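Jiststead keeps its founder's day again, and I stood in the cold for all of it

I got to the old mill gate in Jiststead before sunrise on Tuesday, which is when the Prenditz followers like to start their walk. I'd been told to expect a handful of people. By the time the first hymn was over there were 800 of us on the road, plenty of them in the long white scarves their grandparents wore, and I had to park my coffee on a fence post just to clap along!

The walk goes from the gate to the spring at Trullari, and it takes most of the morning because they stop to pray at 16 stones on the way. One woman near me told me she'd made the trip 40 times and still gets blisters.
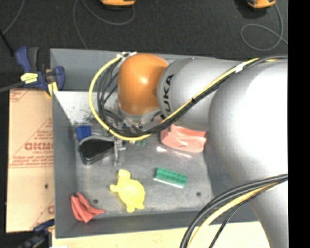 At the spring the elders read the founding letter out loud, all of it, in the old spelling. It's long (bring a cushion if you ever go). Then everybody drinks from the same tin cup and the drums start up - my favorite part by far.

The group had stopped walking for 20 years after the Visser bridge washed out, and the younger members brought it back once the new one opened. They're now asking the county to close the road to cars next February, and a hearing on that is still to be scheduled.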